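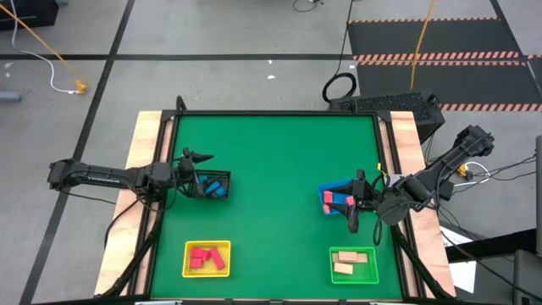 # Blocks on the green table

Welcome to the gallery page of our block collection. My name is Jayson Layug, and I take care of the building blocks which we use in the workshop at Ledesma. Many people asked me how we keep the colors apart, so I have put some notes together on this page. I hope they are useful also for those who have only a small set at home.

The collection comes from two older sets. The first is called Jesa and it has mostly the straight pieces. The second is Detitz, and from this one we have the curved pieces. When both sets were complete, they made 144 blocks. In September I went through all the boxes and found 121. The others are maybe under a cabinet, or they went home in a pocket. I do not worry too much, since one can still build very well with what is left.

## Baskets and their colors

Red blocks are in the yellow basket. Blue blocks go in the small black mesh basket. The light wooden pieces are in the green basket, and there they lie flat, one beside another.

I know that the color of the basket does not match the color of the blocks. In the beginning I wanted to buy a red basket for the red ones, but the shop did not have it, and after one week everybody had learned the system. Now I would not change it. A red block is easier to see against yellow plastic than against red plastic – this I noticed only later.

There is also the blue tray, which has no color of its own. It is for pieces that are in between: they have left their basket and they do not have a place in a building yet. In the photo at the top of the page it has two blocks in it, of a red-pink color. I like to have such a tray on the table, because otherwise the pieces in between are lying everywhere.

## Straight pieces and curved pieces

The light wooden pieces are my favorite ones for the start of a building. They are flat and rectangular, so they can be a floor, a wall or a step. With the red ones you must think a little more, because they are of different shapes. Some of them have one side cut in a curve. When you put a pair of them with the curves facing each other, you get the sides of an arch, and the space between is good for a cube or another small piece.

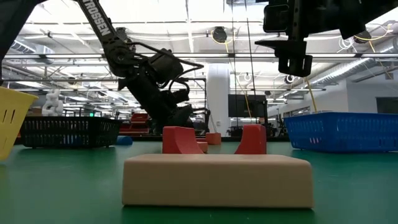

For a beginner I recommend to leave a gap between the two curved blocks and to try different small pieces inside it. A long block can be laid in front, like the step before a gate. The long beige one has softly rounded corners and a broad flat face, and it is pleasant to hold in the hand. If your two curved pieces are not of the same width, this is no problem. The gate becomes a bit crooked, but I think it looks more natural like this.

Cylinders are a different story. When a cylinder lies on its side, it likes to travel, and the small blue one is often the last to be found when we put the things back. My advice is to stand it upright or to keep it close to a basket.

## How we tidy up

We tidy by color first and by shape second. It goes faster when one person takes only one color. The flat pieces need the most patience, for they should lie in order in their basket. The red ones may be piled as they come.

On Sunday I wipe the blocks with a cloth that is only a little damp, and I leave them on a towel until they are dry. I do not use soap on the wooden pieces. For the plastic baskets soap is fine, but please use a small brush for the slots, where the dust collects.

## Small questions I often receive

**Where did you buy the baskets?** The plastic ones are from a household shop named Justik. They come in several colors and they have slots in the sides, so you can see a little of what is inside.

**Can one mix two sets?** Yes, but please compare the thickness before. Jesa and Detitz are almost the same, and a very tall tower will show you the difference.

**Do you lend the blocks?** At the moment I do not, until I have found more of the missing ones. If you have a single Detitz curve at home and you do not know from where it came, please bring it to Ledesma. I will be very glad to have it back.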